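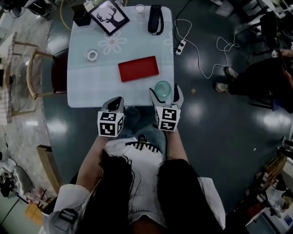
Fevberg 小物の片づけメモ(README)

机の上の小物をどう並べて、どう片づけるか。その手順と記録をまとめたフォルダです。名前のFevbergは部屋につけた呼び名で、深い意味はないです(響きが気に入っただけ!)。書いているのは私で、表の項目名はUsman Lashariさんと相談して決めました。

最終更新:26/7/25

入っているもの

記録は全部で95件、そのうち最後まで書き終わっているのが80件です。残りは途中でやめたものや、置き場所を書き忘れたもの。消そうか迷ったんですが、書きかけでも参考になる行があるので残しています。1件が1行で、「品名」「元の場所」「動かした先」「ひとこと」の4項目だけ。ひとことの欄は完全に私の気分で書いているので、長かったり空っぽだったりします。

机まわりの品

白い四角いテーブルに、淡い水色っぽい地に大きな白い花の柄。その上に載るのが、浅い赤いトレー、テープ、鹿のシルエットの額、ペン立て、小さなカップ、それにコードつきの黒い電話です。額は黒い縁で、角の枝分かれがきれいに出ているところがお気に入り。電話は受話器のコードがくるくるしていて、すぐほかの物に触るんですよね……。記録では受話器と本体を分けず、まとめて「電話」と書いています。

透明なカップは名前で揉めました。最初の14件では「コップ」と「カップ」が混ざっています。途中から「カップ」に統一したので、検索するときは両方で引いてください。

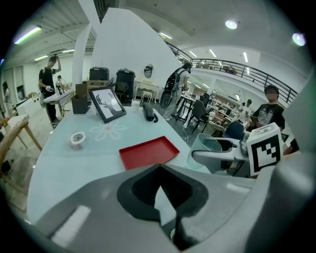

置き方のルールは2つしか決めていません。カップは角に置きっぱなしにしないこと。トレーの中に物を重ねないこと。あとは自由です。テープをトレーに入れる派と、机に直接置く派がいて、Hannelore Bühlerさんは断然トレー派。私は直接派なんですが、記録にはどちらも入っています。花の柄は目印に便利で、「花の右」「花の手前」みたいな書き方がやたら多いです。ただ、机のどちら側から見た右なのかは行によって違います。すみません、ここはまだ直せていません。

部屋のほうの話

テーブル以外の物は基本的に対象外です。奥の壁ぎわには白いコンソールテーブルと楕円の鏡、白い小さなスツールがあって、そっちも書きたくなるんですけど、始めるときりがなくて。ふたの丸い黒いゴミ箱も段ボール箱も外しました。床の電源タップだけは「ひとこと」にときどき出てきます。白いケーブルが床の上で大きくうねっていると、どうしても気になってしまって。

使うとき

文字コードはUTF-8、区切りはタブです。品名に半角スペースが入っている行があるので、スペース区切りで読むと列がずれます(私は一度やりました)。6月より前の版は項目の順番が違うため、今の版とつなげる場合は見出し行を確認してください。

これからやりたいこと

・左右の書き方をそろえる
・書きかけの行に「途中」の印をつける
・ペン立ての表記をまとめる(「ペン入れ」「筆立て」も残っています)

誤字や変な行を見つけたら、行番号と一緒に教えてください。まとめて次の版で直します。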